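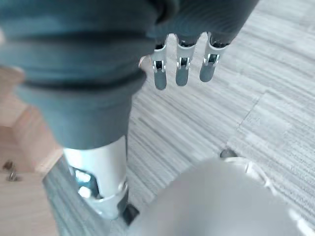

4.2 Open-day trial

The second trial was run during the July open day at the Prukau site, where visitors could walk up to the platform between 10 a.m. and 4 p.m. The robot worked on a carpeted floor, and the task list was cut to 2 items from the set used in Section 3: picking up a small object from the floor and handing it to a visitor.

Figure 3. The manipulator on the carpeted floor, with three fingers and fabric sleeve.

A total of 166 handovers were attempted. Of these, 38 were stopped by the operator, in most cases when a visitor reached for the object before the arm had come to rest. Stopped attempts are counted as failures in Table 2. Grip force was held at the value found in the Gornimetti bench tests and was not changed during the day.

The Zwahlen controller logged joint torque throughout. The log was limited to 3,000 entries per file, and a short gap occurs wherever a new file was opened. These gaps were left unfilled. Compared with the laboratory trial at Jusunbridge, the time from grasp to release was longer and varied more between visitors. We did not record age or earlier contact with robots, so the cause of this spread cannot be given.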